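Our new council president, and why I stayed until the end

20 December 2023

I got home from the Pickering town council meeting at ten to midnight and I'm still buzzing, so you're getting this before I've had enough sleep to make it tidy.

Neusa Portela is our council president! If you've lived here less than a few years that may not mean much to you, so let me back up. Neusa has represented the Fundau ward for two terms. She lost her first race by 41 votes, ran again, and won it with 1358, which for a ward that size is a lot of doors knocked on. I knocked on a few of them myself, in May, in shoes I regretted by the second block.

The way it works in our town is that the council picks its own president at the last meeting of the year. The public doesn't get a ballot. For as long as I've been paying attention, the job has gone to whoever had sat there longest, and the vote took less time than the pledge. Last night there were two names put forward, and the council had to talk about it out loud, in front of us, for over an hour. I loved it. I know how that sounds.

The other name was Heller, from the north side, who has chaired public works forever and knows where every pipe in this town is buried. I like Heller. He called me back on a Sunday once about a storm drain. His pitch was steady hands and a budget that's already half written, and the people who spoke for him meant it. Neusa's pitch was mostly about meetings. She wants agendas posted a full week ahead, she wants public comment moved to the front so parents can say their piece and get home to put kids to bed, and she wants one meeting a season held out in the wards instead of always downtown.

I have been griping about public comment on this blog for years (longtime readers, I thank you for your patience), so when she got to that part I may have clapped before you're supposed to clap.

The first vote was a tie. One member was out sick and there's a rule about that, and the clerk had to go find the rule. During the recess everyone stood out in the hall under that awful buzzing light and talked to each other, including people I have personally seen refuse to share an elevator. Someone had brought a box of clementines. When they came back in, the member from Inoder Street said he'd been thinking about the seasonal ward meetings and wanted to know who would pay for the rooms. Neusa said the school would open its cafeteria for 100 dollars a night and she had it in writing. She held up the letter! He asked to read it, so we all sat there while he read it, both sides.

Then he changed his vote, and that was that. 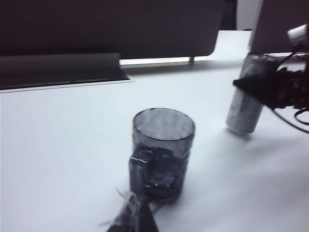 Does the council president get an extra vote?

The president votes once, the same as every other member. What comes with the job is running the meetings and setting the order of the agenda, along with naming who sits on which committee. That last one matters more than people think, and it's what I'll be watching in the new year.

Heller was gracious about it. He shook her hand and then moved that the vote be recorded as unanimous, and it was. I asked him afterward if he'd stay on public works and he said he hadn't been asked yet, but he'd say yes. I hope she asks. I would hate to learn where the pipes are the hard way.

A few other things got done last night that will be lost in the excitement. The leaf pickup contract was renewed with no change in price. The crosswalk by the library got its second reading and should be final at the next meeting, so if you want to speak for it (please speak for it), get your name on the sheet. The parking study was put off again. I've stopped having feelings about the parking study.

If you've never gone to one of these, come to the January meeting. Go in by the side door on Pickering Avenue, the front one is locked after six. The seats on the left have working armrests. You don't have to say anything, and you can leave whenever you want, and on a good night you get to watch your neighbors argue about something and then decide it right in front of you.

I'll post the new committee list as soon as the clerk puts it up. Going to bed now.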